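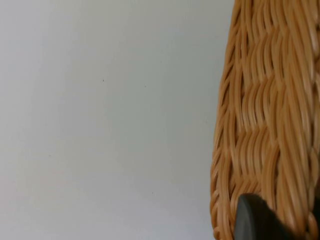

*Side of a woven wicker basket against the pale wall.*

# Baskets at Clurken

I started this page in May, when we were clearing the storage room at Clurken and I realised how many baskets we have there. My plan is to show them one at a time, close enough that you can study the weaving. I am not a weaver myself. I only like the things, and I have repaired a few of them, with more patience than talent.

**The weave.** It is dense, with thin rounded strands that cross over and tuck under each other in wavy rows. The colour is a warm tan going to honey brown, lighter on the raised strands and deeper amber in the recesses. I like this colour much better than the grey baskets that are in fashion in the shops now.

**The shape.** The side bulges gently and comes in a little toward the top. A round side is harder to store than a straight one — two of them never sit close together on a shelf — but I would not trade it.

**The wall.** Very light grey, almost off-white, and matte. I tried a darker background for my first gallery and the edges of the baskets were lost in it. With a pale wall you can follow the outline easily.

**Cleaning.** For a dense weave I use a dry paintbrush, the soft kind, and I work along the strands. A vacuum cleaner catches on loose ends. My neighbour at Bulitz washes her baskets with the garden hose and tells me they are fine, so perhaps I am too careful.

The next part will be the low trays from the Juhász sale, 3 of them, when I have finished mending the handles. If you have an old basket with a similar braided pattern and you know the proper name for it, please write to me through the contact page.

Page last changed 2019-06-30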